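Training in the kitchen, one wobble at a time

Posted November 3, 2021 by the Hutari blog author
Filed under: Robot Learning, Simulation
4 comments | Share this post

I've been dying to write this one up! For most of October I was working on Sutunmont, my little side project on teaching an arm to handle dishes and food in simulation, and I finally have a result I like.

The idea is simple. My old policy learned from 265 demonstrations, all starting from the same neat pose, so the moment the arm drifted a bit it had no clue what to do. Now I take 16 of those demos, cut them at the approach, and restart the arm from lots of nudged poses (a bit left, a bit high, wrist turned too far). The planner fills in the way back, and the policy learns from that too.
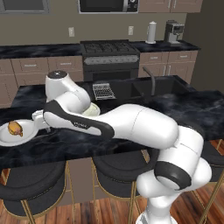
Gripper at the rim of the plate, with the bun still a small gap away.

That last little gap is where the old version fell apart. It would close early, or slide along the rim and push the plate. With the nudged restarts it backs off, lines up again and goes in, and I may have cheered at my desk the first time I watched it do that.

I trained with 3 random seeds and all of them beat the old policy. The spread between them is still wider than I'd like, but wow, what a nice plot to wake up to.

The other thing I care about is reach. Going over the island toward the back counter means a lot of folding in the elbow, and small errors at the base get big by the time they hit the wrist.

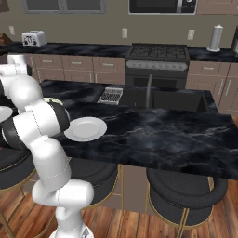 What's next for Sutunmont

I want to try the same trick in Bittencourt, my second kitchen layout, without retraining. Then I'll clean up the Starnow scripts (they're a mess, sorry) and put the restart code online. If you've tried nudged restarts with a mobile base, leave a comment, I'd love to compare notes!

Tags: imitation learning, robot arms, simulation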